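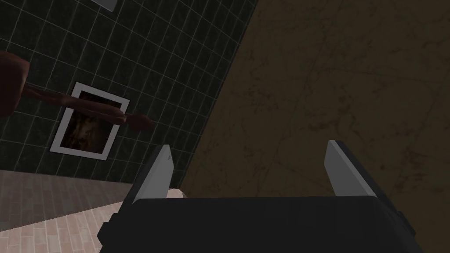 Wrist view in the green tile room, gripper open, brown surface on the right.

Wrist camera tilts when I teleoperate, should I throw the demos out?

Posted by tilehopper in Simulation and Teleop

I'm recording pick and place demos in simulation with a Handitz hand controller. The plan is 100 demos per task. I have 15 so far and I'm not happy with them.

Whenever I reach, I roll my own wrist without noticing and the gripper rolls with it. In the wrist view the walls end up on a diagonal. The fingers stay put in the picture, of course, but I lose track of which way is down and end up closing on air. The second view is the same story against a different wall.

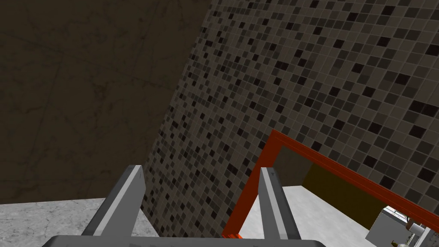
Same session, mosaic wall and the red-orange frame.

I've set the translation scale to half and that helped a bit. Rotation is still one to one. Do I delete what I have and start over, or is a tilted camera something the policy can learn from? I'd also like to know if people lock rotation while they drive.

Posted by Brercombe

Don't delete them yet. A tilted view is fine for training as long as the recorded action goes with it. Trouble starts if the roll is random, so that the same reach is done at a different angle each time for no reason the policy could pick up on. With a small set that will hurt you.

What I would do:

Play back all 15 and keep the ones where the grasp is clean, even if the approach is crooked. Bin the ones where you closed on nothing and then fished around.

Put a clutch on rotation. Map it to a side button, so the gripper only turns while you hold the button down. Most controller drivers let you do this in the config file. I keep rotation locked until the fingers are over the object, then turn once to line up and let go.

Add a fixed third-person camera and drive from that one. Record the wrist camera as well, but don't steer by it until the last bit of the reach. I had the same problem in April and this fixed most of it.

Also check that your controller's neutral pose matches the gripper's. If it's off by a few degrees you'll be correcting all day.

Posted by gumleaf_robotics

just record more. we did 2,800 for a drawer task and the crooked ones didn't matter

Posted by Chettiar

I'd be careful with the reply above. Very few people on a hobby project are going to record 2,800 by hand, and at 100 demos the bad habits show up in the policy. Mine learned to pause halfway through every reach, exactly where I used to stop and look at the other monitor.

I agree with the rotation clutch. One thing to add is to log the camera pose with every step. It costs next to nothing and it lets you sort the demos by roll angle later on. Reset to the same start pose between demos too. If you change the colour of the walls or floor between rooms, do a few demos in each before you settle into one, or you'll have all your early, clumsy driving tied to a single background.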